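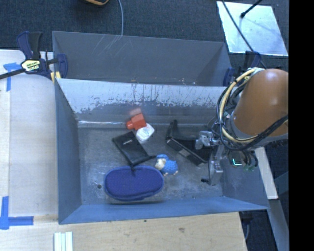 Two gray metal bins, one behind the other, with a few things in the front one.

How to Clear Out a Junk Drawer (and Keep It Cleared)

Posted 13th March by Roland Nuttall

I have lived in the same house on the edge of Bramevel for a long time now, and for most of those years the top drawer to the left of the stove would only open if you slid a butter knife in and pushed down on whatever was sticking up. Usually it was the potato masher. I don't know why we kept the potato masher in there with the batteries, but we did, and when my daughter moved out she asked me, very kindly, if I would please do something about it before somebody lost a finger.

So I did, and then I did the other drawers, and then the hall closet, and by June of that year I had done my sister's kitchen over in Kateslow as well. What follows is the way I go about it now. Give yourself an afternoon for your first one. After that they go faster.

What you'll need

A clear stretch of counter or table, or an old bedsheet on the floor. Two bins or boxes (metal, plastic or cardboard, whatever you have). A trash bag. A damp cloth and a dry one. A pencil and some masking tape. A pot of coffee if you're the coffee sort, and I am.

Step 1. Take the whole drawer out

Please don't try to sort it while it's still in the cabinet. I did this for years and all I ever managed was to move the mess from the front to the back. Most kitchen drawers lift up at the front and slide free, although some of the newer ones have a little lever on each side that you squeeze. If yours is stuck, feel around underneath for something that has fallen down behind it. I once pulled out a birthday card that had been back there so long that the child it was meant for could drive.

Step 2. Tip it all out

All of it, crumbs too! It looks terrible and you will want to put it back. Don't. Wipe the drawer with the damp cloth, dry it, and leave it somewhere out of reach so you aren't tempted.

Step 3. Fill the first bin

The first bin is for things you have used in the past year. Go by what your hands remember and try not to think about what you might use someday. Scissors, tape, the good flashlight, the tape measure, a couple of pens that write. Try the pens on the back of an envelope as you go. I had a whole fistful of dried-up ones from the Aubert hardware store, and I was fond of them, and they went in the trash.

You'll be surprised how little ends up in there. My sister's entire drawer came down to a small heap, and she kept looking at it and saying "Is that it?"

Step 4. Fill the second bin

The second bin is for things that belong somewhere else in the house. Screws go to the garage, stamps to the desk, buttons to the sewing box. Don't get up and put each one away as you find it, or you'll be out in the garage looking at paint cans and the afternoon will be gone. Let them pile up and make one trip at the end.

Step 5. Deal with the mysteries

Every drawer has keys that fit nothing and cords that plug into nothing. Put them in an envelope, write the month on it, and tuck it in a closet. If you haven't opened it by the same month next year, let it go. I have opened mine once, for the key to the mailbox, and I was very glad to see it.

Step 6. Put back what's left

Before anything goes in, cut some small boxes down to the height of the drawer. Tea boxes are good, and so are the lids from shoeboxes. I tried a set of Zarnura drawer dividers and they're nice enough, but they slid around on me until I put a bit of masking tape under each one. Things you reach for every day go at the front. Batteries get their own box, with the new ones standing up so you can see them.

The potato masher goes with the pots.

Keeping it that way

I give the drawer 10 minutes on the first of the month, generally while the soup is heating. Toss the receipts, check the pens, take the stray screws back out to the garage. If you share the house with other people, put a strip of masking tape on each little box and write on it what it holds — scissors, tape, batteries and so on. My wife thought the labels were fussy for a week or so and then she started adding her own, and now we have one that says "string, short" and another that says "string, long."

If you have a workshop drawer to do, wear gloves for Step 2 and go slowly. There are always loose blades.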